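We've had the Tretine sorting kit on trial since the start of November. Notes for anyone thinking of buying one for their arm. Thread.

Price first. £471 for the walled bay, the board and the blocks. The arm and camera are your own. The Clivano software is a separate subscription, and you can skip it if you write your own control code. We skipped it.

Setting up was quick. Emília had the bay down and our arm calibrated to it before lunch. The printed guide is thin, and the section on camera height assumes you already know what you're doing.

We've logged 2682 attempts so far. Our routine is a run of 200, check the log, change one thing, run again. The board hasn't shifted and the blocks have no chips.

The cylinders are the easy part. Turning them the wrong way doesn't matter, so the arm only has to get them upright and over the hole. If yours can't do those, sort out your calibration before you try anything else.

The star is the one that costs you time. A small error in rotation and it sits on the rim. Hafþór added a slow twist on the way down and that sorted most of it.

The walls are useful. Dropped blocks stay within reach and the plain grey makes them easier to pick out. The downside is the corners. Our gripper needs 20 mm of clearance each side and it doesn't get that when a piece ends up against a wall.

I asked Tretine support about spare blocks. Sang Doãn got back to me the same afternoon: they sell them singly, any shape. Good to know, as the Michalík set we had before only came as a full replacement.

Would I buy it? For teaching and for testing a new gripper, yes. If you need tight tolerances, no. The holes are too forgiving and your results will look better than they are.

Last one from today's session, star and both cylinders on the board, arch still out on the floor at the back. 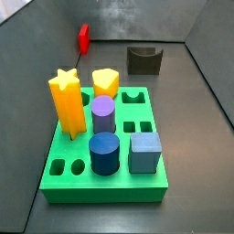 Filed under: Robotics > Kit on trial

Happy to answer questions. I'll post the gripper settings once Hafþór has tidied them up.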